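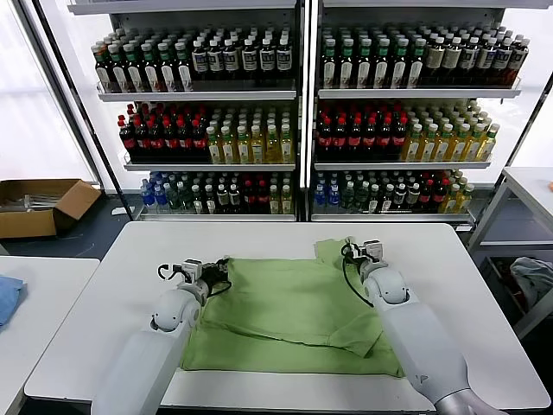
Unit 4. Folding the T-shirt on a flat table

These notes are for the second part of the course "Work in a Small Shop", given at Skustumis. Please read them before the practice hour and bring them with you. In Unit 3 we spoke about receiving the goods and opening the cartons. Now we come to the clothes, and we start with the most ordinary one, the short-sleeved T-shirt in plain cotton.

Many students tell me that they already know how to fold a T-shirt, and of course this is true. At home each person has a way. In the shop the difficulty is a different one. The shirt must come out the same width each time, also when two persons are folding at the same table, and it must be possible for a customer to open it and for you to close it again in a short time. We will use one method only. If you have a better one from a former job, please keep it for later and learn this one first, so that we all speak about the same folds.

4.1 Words we use

Body: the large part of the shirt, without sleeves.
Shoulder line: the seam from the neck to the sleeve.
Hem: the lower edge, where the body ends.
Near edge: the edge of the cloth closest to your own stomach when you stand at the table.
Far edge: the opposite one.
Flap: a part of the cloth which is lifted or folded over another part.
Packet: the finished folded shirt.

Please do not say "top" and "bottom" in the practice hour. For one student the top is the collar, for another it is the layer which lies uppermost, and last year we lost much time with this.

4.2 The table

A white table is good for learning. A colored shirt shows its outline clearly on it, and you can judge whether the sides are parallel. Keep a border of free table around the shirt. When the cloth hangs over the edge, its own weight pulls it, and the fold you made a moment ago moves away.

The height is also important. Your elbows should be a little bent when your hands lie on the cloth. At the Julavero shop, where some of you will do your practice weeks, the folding table is lower than ours, and the tall students should ask for the higher one at the back.

Clean the table with a dry cloth first. If it was washed, wait until it is dry. In a shop which sells also drinks, look carefully for rings from bottles. A light green shirt will take such a ring very quickly.

4.3 Flattening

Lay the shirt on the table face down, collar to the left or to the right as you prefer, but always the same. Take it by the two shoulder points and let it come down slowly. The air must go out. Then put both hands in the middle of the body and move them outward, one to each side, without pressing. If you press, you move the upper layer over the lower layer, and you will get a diagonal fold across the shirt which you cannot remove by more pressing.

When a diagonal fold is there, lift the corner which is nearest to the end of the fold, pull very lightly in the direction of the fold, and put the corner down again.
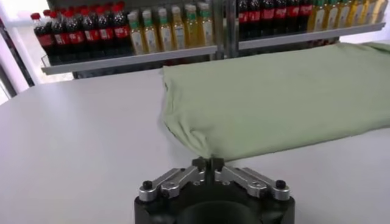 The most frequent mistake at this point is to hold the cloth by too small a piece. When you pinch only the near edge and pull, the cloth gathers at this one place and makes small soft folds, while the rest of the packet stays smooth. The student sees the smooth part and thinks the work is good. So look always at the end where your fingers are. If it is bunched there, open the fingers, lay the hand flat beside the place, and stroke the cloth back.

A second remark about the grip. Thumb and first finger are enough to take up an edge. For carrying an edge over the shirt you need the whole hand under it, or two hands with some distance between them. One pinch in the middle of an edge will always make a triangle.

4.4 The folds in order

1. Shirt face down and flat. Check that the two side seams are straight.

2. Take the shoulder and the hem of one side. Bring the side over to the middle of the back. The sleeve comes with it.

3. Turn the sleeve back so that it lies inside the width of the packet. It should not pass over the new edge.

4. Make the same with the other side. The two sides may meet in the middle or lie a little over each other. What matters is the width of the whole.

5. Stroke once from the collar to the hem. Once is enough!

6. Take the hem and bring it up by one third of the length.

7. Bring this folded part up again until it lies under the collar.

8. Turn the packet over, with one hand under and one hand above. The front of the shirt is now visible.

After step 4 you have a long rectangle. Please stop here in the first exercises and look at it. If the long rectangle is not straight, the packet will not be straight either, and it is less work to correct it now. When both sides of the rectangle run together toward the hem, your hands were not at the same distance from the side seam in step 2.

Printed shirts need one more look. A small print on the chest should be in the middle of the packet after step 8, or at the place where the shop wants it. If a print can be seen before step 8 while you fold face down, then the shirt was laid with the wrong side up, or one part was turned over on the way. Open it and begin again from step 1. Do not try to save it by turning only the upper layer.

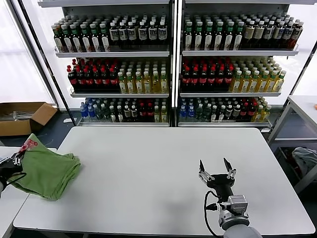
Azadeh Khosravi
Instructor, Shop Practice and Display, Skustumis
Monday, January 29, 2018

4.5 When the packet becomes a rough rectangle only

In the first week nearly every packet looks rather like a cushion. The edges are loose, the surface has wrinkles, and one side is thicker than the other. This is normal and I do not give bad marks for it. But you should learn to say what is the reason, and this we practice in pairs. One student folds, the other one says at which step the shape was lost. The student who folds does not answer, only listens, and after that they change.

Some typical cases:

Loose edge on one side. The sleeve was not turned back far enough in step 3.

Thick in the middle, thin at the ends. The two sides lie too much over each other in step 4.

Wrinkles across the front. There was still air or a crease in the lower layer when step 6 was done. To stroke the finished packet will not help.

Whole packet turned on the table. You pulled from one side and did not hold the other one. Put the free hand flat on the cloth, a little away from the edge which you are moving. The free hand has always a task, also when it has nothing to take.

My colleague Rostam Azimi teaches the same unit to the evening group, and he lets the students do the pairs with a folding board first and without it after. I do the opposite. With the board in the hand, one stops looking at the seams. For the exam both ways are accepted, and you should only tell us before you start which one you use.

4.6 Folding near other goods

Our practice room has the drink shelves standing directly behind the table, and in a small shop it can be like this too. Some points from experience.

Never put a folded packet on a drink shelf for a moment, not even on a free place at the front. The ledge may have dust or something sticky on it. Also do not lift a shirt high and shake it when you stand before bottles. Make one step back if you must shake it.

The finished packets stay on the table, on the side where you do not work. A right-handed person usually puts them on the left. Keep the distance of one hand between the stack and the shirt you are folding, otherwise a sleeve goes under the stack and you pull everything down.

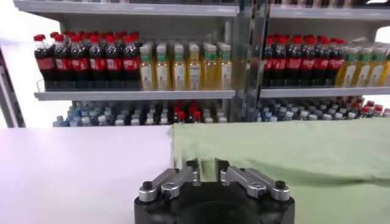
The same thinking about straight lines is used for bottles, and you remember it from Unit 2: same goods together, labels to the front, the front row complete, caps on one line. A customer sees the whole wall at one look. With red labels beside pale yellow drinks the border between the two kinds is clear, and one bottle in the wrong group is noticed from the door. With folded shirts it is similar, but the border is made by the folded edge. For this reason we put the closed fold toward the customer and the open layers to the back.

In the Zarei shops they sort the shirts by size inside each color, the smallest uppermost. At Zidau the large sizes are uppermost, and when I asked, they told me that the large ones are looked for most. Follow the rule of your shop. Do not mix them in one stack.

4.7 For the practice hour

Each student folds 20 shirts, in two rounds with a pause between. In the first round I do not look at the time. In the second round your partner writes down the starting and finishing time, and you note the difference in the table on page 118 of the workbook. We compare your first time with your last time at the end of the unit, never with the time of another student.

Please take off rings and long bracelets, and wash your hands before, without cream. Drinks remain closed and in your bag.

Questions to think about at home, no written answer necessary:

Which step do you do fastest, and is it also the one you do best?
What changes in step 2 when the shirt has long sleeves?
A customer opens the lowest shirt in the stack and leaves it on the table. What do you fold first?

Unit 5 is about trousers and will need the longer table, so we meet in the other room.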